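Cell inspection checklist w/ comments
Sturonmont site, sorting and kitting room, two-arm cell
Month: September
Walked by: Radwa Hamdy
Second signature: Karthik Kanagaratnam
Form 729, long version

Mark OK / FIX / N/A. Comments go under the line, not on a sticky note. Stickies fall off.

SECTION A - BEFORE POWER

A1. Walkway clear to the e-stop, both sides
OK
Pallet jack was parked there again at 6:40 a.m. Moved it. Third time this month, night crew please park at the Plestar shelving.

A2. E-stop button pressed and released, arms go dead
OK
Tested twice. Arms sag a little when power drops, so keep hands out from under while testing. Karthik wants that added to the training sheet, I agree.

A3. Base plates tight on front rail
OK
Checked with the hex key. Paint marks still line up.

A4. Cables - no rubbing, no pinch, no bare wire
FIX
Thin wires hanging off the right base. Not damaged but they hang where a sleeve could catch. Need clips or a sleeve over them. Ticket 1139 open.

A5. Controller board covered
FIX
Still open under the front rail. Somebody will set a coffee down next to it sooner or later. Cover was promised from Rundemmont, no date given. Put it on same ticket.

A6. Wall panels secure, no sharp edges
OK
Ran a glove along them.

SECTION B - FIRST RUN

B1. Slow speed for first 12 cycles, one person watching
OK
Watched from the side. Please stay for all 12, don't start it and go log in to email.

B2. Arms don't cross over the tray
OK w/ comment
They come in close when both want the same clip. Left one waits now, since the update. Before, it did not always. If you see them touch, hit stop and write down the time. Don't nudge them apart by hand!!

B3. Grip check, small parts
OK w/ comment
Clips still get dropped sometimes. Parts on the floor of the cell are not an emergency. Leave them till the arms are parked. Two people this month reached in while it was moving, both said it was "just a second." Not naming anybody. Not ok.

B4. Cameras on grippers seated, lens clean
OK
Dry cloth only. Somebody used the counter spray, smeared, had to redo it.

B5. Noise
OK
Quieter than the old feeder by a lot. Downside is you can't hear that it's running. Asked for a lamp on top. Until then, look before you lean in.

SECTION C - PEOPLE
(new section, was not on the Čierny version of the form)

C1. Everybody on shift knows who is cell lead today
FIX
Asked 4 people at shift change, got two diffrent names. Write it on the whiteboard by the door. Name and time.

C2. Hand sort bench still staffed
OK w/ comment
Bench went from full shift to mornings only. People who sorted by hand are now doing tray loading, checking and mixed bins. Less pinching and squeezing all day, a couple of them said their thumbs feel better. More standing though. Mats ordered for the loading side, not here yet.

C3. Breaks
FIX
The cell doesn't take one so people are skipping theirs to keep up with the trays. That's backwards. Park the arms if there's no cover. Lead has the ok to do this, no need to call up. Karthik confirmed, he'll say it at the morning meeting too.

C4. Training signed
FIX
Afternoon loaders have done the video but not the walk-through. No walk-through, no loading. I know this leaves us short, will do them after lunch in pairs.

C5. Complaints or worries heard on the walk
Job question again, mostly from the bench. What happens when mixed bins get automated too. I don't have an answer and said so. Passed it up, asked for somebody to come down and talk in person instead of another email.
Also: being timed against the arms. The cycle count on the screen is for the cell, not for people. Screen should be turned away from the bench. Will move it today.

SECTION D - WORK AREA

D1. Tray in place, right parts for the job
OK

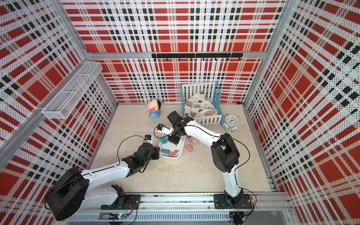

D1 - both arms at the tray, teal and pink clips. Pink ones on the floor to the right of it, leave until parked.

D2. Floor of cell, loose parts
FIX
Clips outside the tray. Pick up at park, count stays with the batch.

D3. Wall basket
OK
Empty. Keep it that way during a run, reaching for it puts your arm over theirs.

D4. Other items in cell match the job list
OK
Checked against lead's list - bed, doll, clock, blanket. If it isn't on the list it comes out before power.

SECTION E - SHUT DOWN

E1. Arms parked, power off, light on the board out
OK

E2. Log filled in
FIX
Blank lines on the afternoon page. "Same as yesterday" is not an entry.

E3. Handover said out loud, not just left on the desk
OK

OPEN ITEMS
Wire clips and board cover - ticket 1139, Karthik
Lamp - asked, waiting
Mats - ordered
Walk-throughs for afternoon loaders - Radwa
Screen turned - Radwa, today
Somebody to come talk to the bench - passed up, no name yet

Cell ok to run with the above open. Not ok for loaders without the walk-thru, see C4.

R. Hamdy
K. Kanagaratnam - seen, agree, except B5 I'd like the lamp before we go to two shifts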